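Guides > Tivgate kit > Section 2: Sorting and fitting the solenoids

Previous | Contents | Next | Parts list | Contact

Section 2. Sorting and fitting the solenoids

Right, kettle on, because this is the bit I enjoy most! By now you should have the Tivgate frame screwed together from section 1 and the control board sitting somewhere safe. Leave the board unplugged for all of this, please.

1. Tip your solenoids out onto a clear table with decent light. I do mine on a Sunday morning when I've got the table to myself (it never lasts).

2. Uncurl the leads gently. They come tightly folded in the bag and it's tempting to yank them straight, but the joint where the wire goes into the coil is the weak spot, so hold the lead close to the body and ease it out from there.

3. Push each plunger in with a fingertip and let go. It should slide without scraping. If it feels gritty, wipe the shaft with a dry cloth. No oil! I oiled my first one and it collected fluff for months.

4. Check the label on each body against your parts list. The latch solenoid is part 2349 and the spare plugs come in bag 238. If you bought from Vunden the bags may be lettered as well, and you can ignore the letters.

Note: Olterov sell a very similar solenoid with a longer plunger. It'll go in the bracket but it fouls the gate when it closes, so I'd send it back.

5. Lay the solenoids out near where they'll be fitted, with the plugs free and nothing tangled, before you reach for the screwdriver.

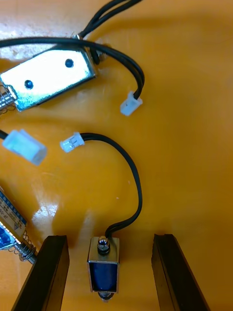

Does it matter which way round the two wires go?

For a plain solenoid like these, swapping the wires makes no difference to the pull, so just push the plug home the way its housing allows.

6. Fit the latch solenoid to the Steyn bracket with the short screws, finger tight first, then a quarter turn more.

Caution: don't hold a solenoid switched on while you fiddle with the bracket. The coil gets hot enough to hurt, and it'll cook itself if you leave it.

7. Clip the leads along the frame, leaving a bit of slack at the plug end, and go on to section 3 for the wiring.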